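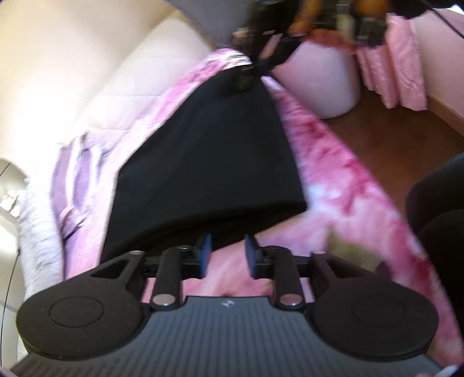 *Back bedroom: pink tie-dye bedspread, black cloth, cushions to the left.*

# Beds of Prultham, part 2

Part 1 was the sitting room, and it went down well enough that Homa Fallahi has let me move on to the bedrooms. The house is let by the week, sleeps more people than it ought to, and was furnished by several members of one family who did not speak to each other about colour. I have come to love it.

The back bedroom is at the top of this page and it is the one guests write to us about. Some of the letters are kind.

## The bedspread

Magenta, rose and white, all going off on the diagonal. Roya Mousavi chose it in February, when the rest of us were too cold to argue. It hides creases beautifully. It also hides pink socks, pink hair bands and, for most of one spring, a pink phone case.

## The black cloth

Laid out in the middle of the bed and wider at one end than the other. Against all that pink it looks terribly serious, like a solicitor at a children's party. Black is a brave choice in a house with this much fluff in it, and anyone folding it should have the lint roller to hand.

## The cushion department

Pale lilac with faint stripes for the sensible sleeper, and a shaggy white one for everybody else. Shahram Zamani calls the white one "the dog" and has been known to move it gently so as not to wake it. Please don't machine wash it. We had another like it once, and it came out the size of a bread roll.

## The quilted panel

Cream, padded, stitched all over in a tufted pattern. Azadeh Bagheri wanted something you could lean back on with a book, and it does the job very well – I have lost whole afternoons there while supposedly changing the sheets. Biscuit crumbs settle in the stitching. Use the soft brush, then the small nozzle, then go and have a word with whoever had the biscuits.

The front bedroom comes next, once Sota Sekiguchi has finished painting it a shade he describes as oatmeal. He is on the second tin and I have seen oatmeal before.

*Page updated 15 November 2022*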